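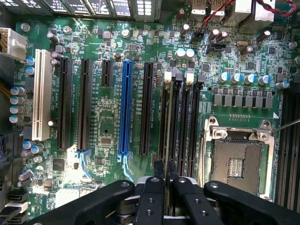 Section 7: Fitting the Derar 395 sound card

Read this section in full before opening the case. The card fits any free PCI Express slot, x1 or longer. It does not fit a conventional PCI slot.

CAUTION: Switch off the computer at the wall and hold the power button in for two seconds. Touch bare metal on the case before handling the card.

1. Remove the side panel and lay the computer on its side.
2. Choose a slot. Avoid the one next to the graphics card if another is free — the Derar 395 runs warm and needs air on its component side.
3. Unscrew the matching blanking plate. Keep the screw.
4. Hold the card by its edges and press it down evenly until the bracket sits flat against the case. Do not rock it from end to end.
5. Refit the screw. Do not overtighten.
6. If front panel sound is wanted, move the front audio lead from the motherboard to the header marked FP on the card. One pin position is blocked, so the plug goes on one way only.
7. Refit the side panel and reconnect the power.

Note: Some long slots are wired for fewer lanes than their length suggests. This has no effect on the card.

Installing the driver

Start the computer and run Setup from the Hanergate disc. Build 1638 or later is required. When asked, choose "Disable onboard audio", then restart.

If the card is not detected, switch off, reseat it and try a second slot. Cards still not found should be returned to the Prusbridge service desk with the fault slip, marked for Gyu-bin Son. The desk is closed on Sunday.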